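3.2 What people told us about paying on time

I went into this part of the study expecting to hear a lot about interest rates, and I hardly heard a word about them. We talked to 33 people who had taken out a small personal loan through Lasteo, and what they wanted to talk about was the due date. When is it, can it move, and why does it land right before payday? (Evie Marsden did most of the interviews with me, and she started keeping a tally in the margin of her notebook.)

Of the 33, 18 had paid late at least once. Most of them had the money, or would have had it in a couple of days. One man told us he'd asked Lightfoot, his old lender, to shift his date and was told to call back in March. He never did, and I can't say I blame him!

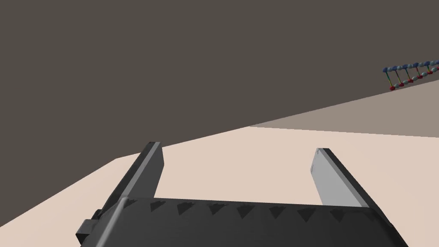
Figure 3. Rendered view with the two gripper fingers apart.

We sorted the late payers by how they get paid, which took longer than I'd like to admit. People on a monthly salary were late less often than people paid by the shift, and that gap stayed put when Jordan Dobson reran it without the 2 borrowers who'd also had a Jandar card. I wouldn't hang too much on it with a group this small, but it matches what Kaczmarczyk found with car loans, and I was glad to see it.

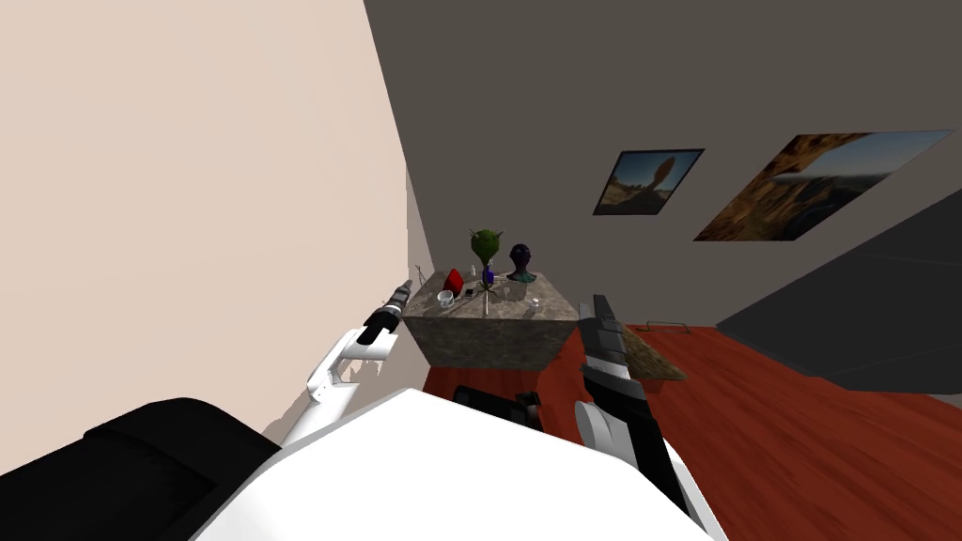 Reminders were the other thing that came up over and over. Borrowers liked a text a few days ahead and really disliked one on the morning itself, when it felt like a telling-off. We tried three wordings, and the plainest one got the warmest response. I'd compare it to the two framed prints on the gray wall, the smaller one with the tall rock and the wide one with the canyon: same sort of subject, but you take them in differently depending on how much is put in front of you. Our long reminder had the fee table and the full balance in it, and people told us they quit reading before they got to the date. The short one had the date and the amount. Clive Mottram thinks we should test an even shorter one, and I'll come back to that in Section 4.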